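Dritico Luta hand gripper, second version: a review after one cold November
Posted 2022-12-26

I bought the Luta to teach a folding policy about household linen, which is a grand way of saying I have spent my evenings squeezing a plastic handle over a bed. The plan was simple enough. Collect demonstrations at home, train overnight, admire the results at breakfast. I have had a lot of breakfasts.

The kit arrives as a bag of printed parts, a wide-angle camera, a set of soft fingertip pads and a manual that starts on page 3. Assembly took me one evening. My first gripper was a Zawadzka, which came already built and weighed about as much as a saucepan of soup, so I'm inclined to be generous.

What I like: the trigger. It's light, it has no dead spot at the start of the squeeze, and the jaws follow it closely enough that I quit thinking about them after the first hour. The pads hold terry cloth better than the hard tips on the Zawadzka did. The lens takes in a great deal, including much of your decor, so choose your sheets with care.
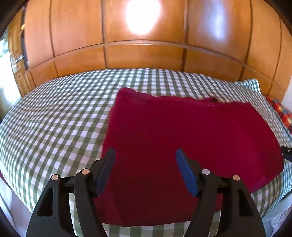

Red towel on green gingham, jaws open in this one and nearly shut on the cloth in the next.

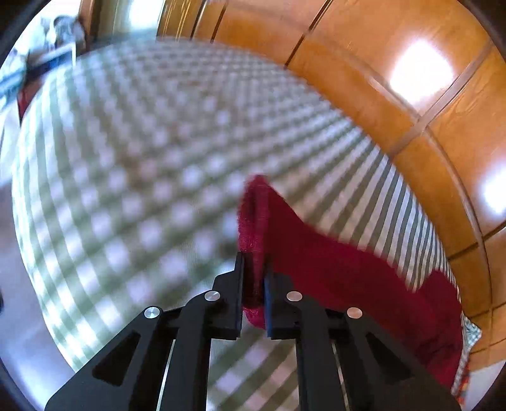
Over the month I recorded 437 episodes, most of them towels. I threw out 60, and the fault was usually mine. I'd hurry the approach, or fix a corner with my free hand out of pure housekeeping instinct, and then the policy would have learned to wait for a helpful stranger. If you're new to this, sit on the other hand.

What I don't like: the pivots loosen. Mine needed tightening every evening, and the tool supplied for the job is roughly as useful as a toothpick. Shiny surfaces also bother the tracking. Prelwood, the free software everyone seems to pair with the Luta, flagged 9 episodes as lost for no cause I could find except a bright lamp. It will cheerfully let you keep them anyway, so turn on the strict check before your first session. The setting is under Export, naturally.

Long sessions are hard on the thumb. Three-quarters of an hour is my limit, after which my demonstrations begin to look like somebody wringing out a mop.

As for the policy, it can now find a towel corner and lift it most of the time. Folding remains a matter of opinion. I don't hold that against the Luta, which recorded exactly what I did, poor technique included.

Four stars out of five. I'd buy it again, with a decent hex key in the same order.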